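Raslow Mid-Gauge Pullover, Heather Grey
Style 1,489
Knitwear / Blanks and Basics

Overview

The Raslow Mid-Gauge Pullover is a plain long-sleeved knit supplied undecorated for workwear programs, small retail labels and school outfitters. It is stocked in heather grey and made to order in other shades. The cut is straight through the body, with a ribbed hem. Fit is regular. Customers who layer over a collared shirt should order one size up.

Construction

Body and sleeves: single jersey, fully fashioned
Hem and cuffs: rib, knitted in one piece with the panel
Shoulder: taped on the inside, back neck to sleeve head
Side seams: linked
Neck: crew, double-folded rib
Label: tear-out, size only

Shoulder tape is Pons narrow twill, color matched to the yarn. Orders with woven brand labels are sewn at the Fukside finishing room before pressing. Label artwork must be approved before the order is released.

Yarn

Calex blended yarn, spun to a dry, matte handle. The heather effect comes from mixing dyed and undyed fiber before spinning, so slight variation between lots is normal. Panels from different lots are not combined in one garment. For repeat orders that must match earlier stock, quote the lot code printed on the carton label.

Sizes

XS to 3XL. Body length and chest are measured flat, after one wash and 24 hours at rest. The full measurement chart is sent with each sample. Tall sizes add length in the body and sleeve only.

Care

Machine wash cool, inside out, on a gentle cycle. Do not bleach. Do not tumble dry. Reshape while damp and dry flat. Press the body with a cool iron under a cloth; do not press the rib. Store folded. Long periods on a wire hanger will mark the shoulders.

Handling before folding 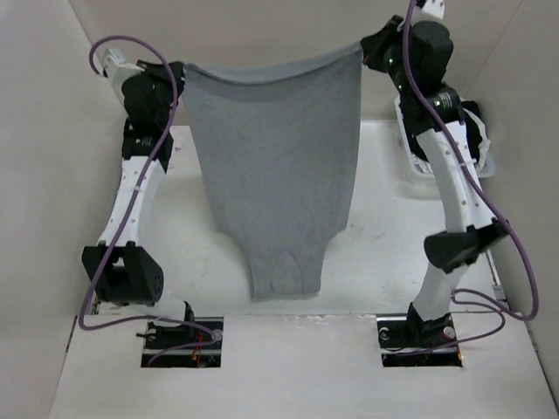

Lift knitwear by the two upper corners and keep the tension even. With the grey knit held at both corners, the top edge dips in a shallow curve and the body drops straight, clear of the table. The ribbed hem gathers into vertical folds at the bottom and should be opened by hand once the garment is laid down. Smooth from the center outward, bring the sleeves in across the back, then fold in thirds. Do not pull the rib to straighten it. A garment that has been held up for inspection should rest flat before it is measured.

Packing

Folded, one per bag, bags unsealed. Cartons hold 90 pieces in a single size. Mixed-size cartons are available on request and are packed to the customer's ratio.

Ordering

Minimum for stock heather grey: 100 pieces, any size split
Minimum for made-to-order shades: 200 pieces per shade
Samples: one per size, charged and credited against the first order

Orders for delivery on the next truck close Tue 26 October. Stock and lead time questions go to Erick Temba in sales. Shade matching and lab dips are handled by Lionel Barbier; include a physical swatch with the request.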